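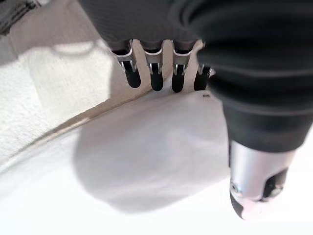

Search this site Enter keyword Go

Negotiators from Stastari and Morais have agreed on the text of a border transit accord covering freight, customs data and inspection rights, deputy foreign minister Juwita Wijaya said after talks in Drernuron.

The draft has 25 articles and four annexes. It sets a single customs form for the 333-kilometer frontier and caps daily crossings at 900 trucks.

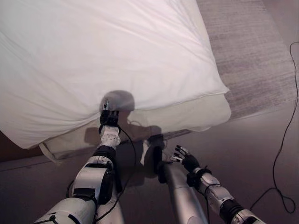 A white duvet over the corner of a bed.

Kamarul Jugah, chief negotiator for Morais, said the annex on inspections was the last to be settled. Both parliaments must ratify the text before December.

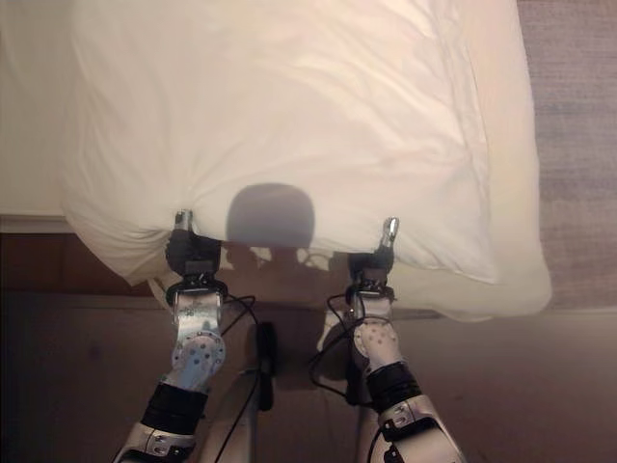 When does the accord take effect?
It takes effect once both sides have exchanged ratification papers in Bunov.

Contact | Copyright Drernuron Wire | Back to top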